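Tracing a marker pose flip in simulation

6 min read

This page covers a fault we hit while testing marker tracking on the Flekden model: the estimated pose of the tag block jumped by up to 45 degrees between consecutive frames, and the arm controller stopped on a following error. The same steps apply to any square marker tracked by a single camera.

Before you start, set the controller to log-only mode. Do not test pose fixes with motion commands enabled, even in simulation, if the same config file is also loaded by the real cell.

1. Replay the failed run and save the estimator output for every frame. Our run had 394 frames.

2. Plot the marker normal against frame number. A flip shows as a clean step between two stable values. Random scatter points to bad corner detection, and you should check image blur first.

3. Open a render from the run and check the upper marker. Its border must be complete, with no part of the block or the arm segments covering a corner. 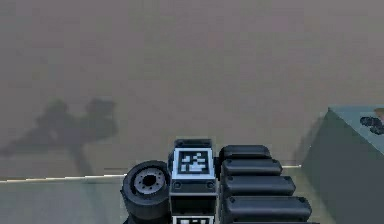
Simulated view with the upper marker on the black block. Only a thin strip of the second marker is in view.

4. Log both pose solutions along with their reprojection errors. If the errors are nearly equal, the solver is choosing between two valid answers and small pixel noise decides the result.

5. In osex.yaml, set pose_select to "temporal". The estimator then keeps the solution closest to the last accepted pose.

6. Set max_step_deg to 30. Anything larger is rejected and the previous pose is held.

7. Set hold_limit to 6 frames. Past that limit the tracker must report lost and the controller must stop. Leaving this value at 0 disables the limit, and the arm will keep following a stale pose.

Repeat the replay. If the step is still there, check that the marker size in the config matches the model. Ours was wrong in the May build and Themba Joubert corrected it in the Kodstead repo.

Last edited 04/10/2022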